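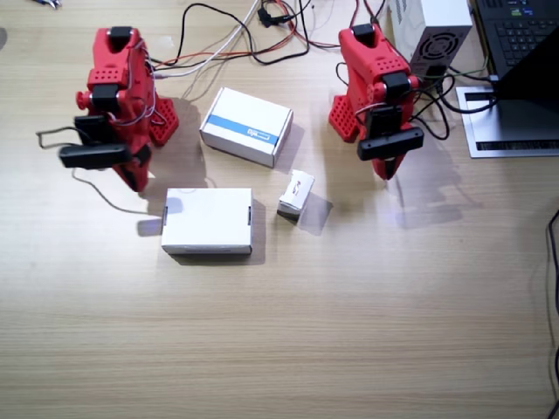

I've been meaning to write about moving house for weeks now, and every time I sit down I end up taping up another carton instead. We leave Moncrieff in November, after 10 years in the same drafty apartment, and I had no idea how much two people could tuck away in there (so many jars!).

My rule this time is to pack the books first and the kitchen last. Last time we did it backwards and ate cereal out of a measuring cup for 8 days - never again. Onyekachi Oyewole from upstairs has already claimed the big fern, and I'm glad, it never liked me much.

The new place is in Grekport, a short walk from the water. I still can't find the good scissors.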